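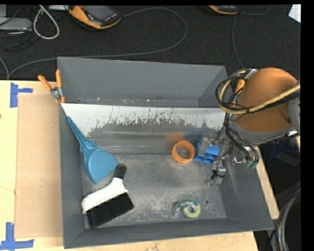 Should a student robotics club be allowed to fail in front of its sponsors? My opinion is that it should, and more often than we permit now.

I have been helping with the club at Belis College for two years. In July we hold an open evening, where parents and the people from Pelar, who pay for our parts, come to look. Every year the students prepare one movement which they have repeated perhaps 500 times. The arm picks up the same object from the same place, everybody claps, and we go home.

I don't think it is a good use of a student's winter. This year Yutong Cui, who is in her second year, asked if her group could put ordinary household things in the bin instead. A dustpan and a brush are awkward to hold. A tape dispenser is small, and it sits low near the wall, where a gripper has little room for its fingers. With such things you must think about where to take hold, and a memorised path does not help you much.

Lachlan Baxter, our head of technology, is against it. He says that sponsors remember the thing that was dropped. I respect this worry -- he is the one who writes to Pelar each year, and last year they gave us 1,000 dollars. But I believe he is asking the students to hide the most interesting part of their work.

In my first engineering course, in another country, we were marked only on the final result. I learned to choose easy problems. It took me a long time at my first job to lose this habit, and I would not like to teach it to anybody.

So my proposal is modest. Keep the rehearsed movement for the first ten minutes. After that, let visitors choose which object the arm should try, and let the students explain aloud what they expect will go wrong.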